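About us

Skestell assembles flat-pack furniture for schools, nurseries, village halls and small offices. Most of what we put together is low tables, with chairs, shelving and coat racks making up the rest.

We started in a rented unit on the Borkar estate with one bench and a van. There are now 11 of us, and we have had the unit next door since a December when the orders would no longer fit in the first. Last year we delivered 1,254 finished tables.

How we work

Furniture comes to us boxed from the supplier, usually Viditz or Sproģis, or the customer sends us their own. We open each box at the bench and check the parts against the sheet. Tops go face down on a covered surface so the good side does not get marked. The legs are laid out next to the top and we look at each one for splits or rough edges before it is fitted.

When a table is together it is stood on a level floor and checked for rocking. If a part is faulty we order another and tell you how long it will take. We do not make up a table from mixed sets unless you ask us to.

Orders of up to 30 tables are normally ready within a week. Larger ones are sent out in batches, and we agree the dates with you first. We deliver ourselves within 60 miles and use a carrier beyond that. Cardboard and packing are taken away for recycling at no charge.

Visiting

You are welcome to call in and see samples before you order. The unit is open from 8 am to 4.30 pm. Please ring first if you are bringing a van, as the yard is shared and the gate is narrow. Parking for cars is on the left past the tyre shop. 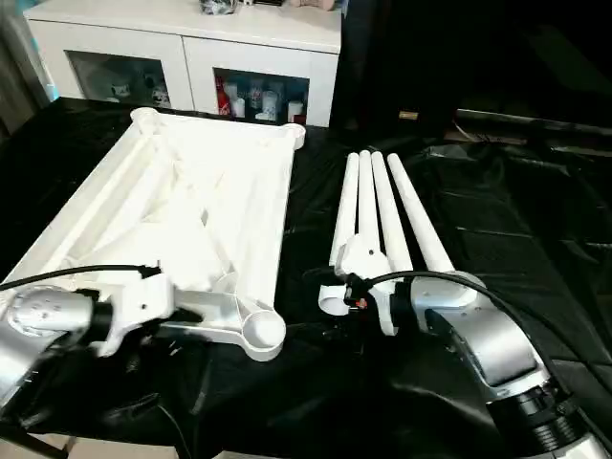
White table top and four legs laid out before assembly.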